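Laundry tips from the Vorkumeck robotics club workshop

We have spent a term teaching two arms to fold, and our members now have stronger opinions on towels than their parents do. Most of these work at home, where you have the advantage of fingers.

Start every item from a mess. If you lay the cloth out neatly each time, the arms learn to fold things that were hardly in need of it. Drop it, walk away, resist tidying.

Don't put white cloth on a white table unless you enjoy squinting. We did 186 tries that way before someone suggested a colored towel - the Montoya team had been using orange from the start and were very gracious about it, for weeks.

Keep the cables in wide, lazy loops. A tight cable tugs at the gripper and you will blame the code for two evenings.

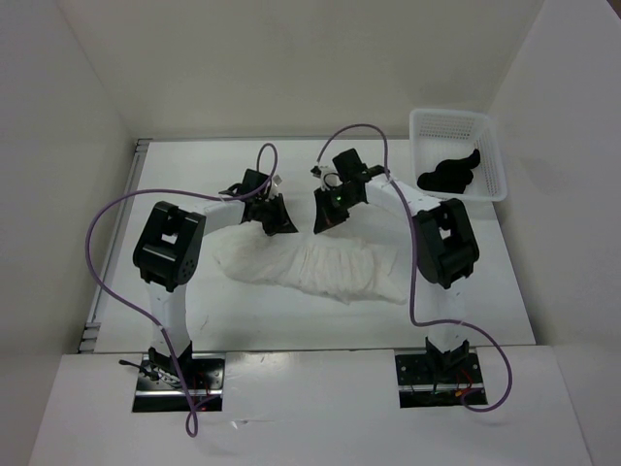 Jilletti wrote in to say that a white towel is fine if you run a line of dark thread along the hem, and that our orange towel sheds. Both points are fair. The thread takes five minutes and survives the wash.

A basket with holes in the sides beats a solid bin, at home too, as damp things get some air. Put it in a back corner, out of elbow range.

Wash new towels twice before practice. Factory finish makes them slide around like fish.

Write down every failed fold. Ours fill 2 notebooks, and the second has better handwriting.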